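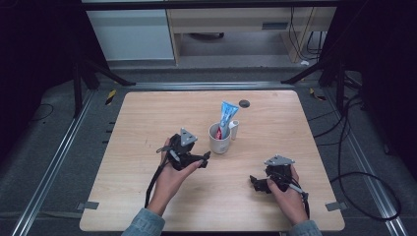 A white mug and a small bottle on the table.

Print this thread | E-mail this thread

Filed under: Archaeology, Field Notes

1/ Today we closed the first catalog of pottery from Cabello, the small Roman farm above the river. It has 366 pieces with a rim or a base. Body pieces are not in it yet.

2/ Most of them are cooking pots, made of local clay with much quartz. Rocío Requena cut thin sections in June and she sees two clay sources. I was expecting one.

3/ The second source is maybe near Zinden, where there was a kiln. Ottavio Ferri does not agree with me. He thinks the potters mixed river sand into the same clay.

4/ We also have six pieces of red tableware, all from the ditch on the north side. Very worn. One has part of a stamp, but I cannot read it.

5/ The body pieces are over 3,000 and they wait in boxes. Unai Barrios will begin with the ditch, because the layers there are more clear.

6/ If somebody has worked with quartz-rich pots from this period, please write to me. I can send drawings and the fabric table.

October 29, 2024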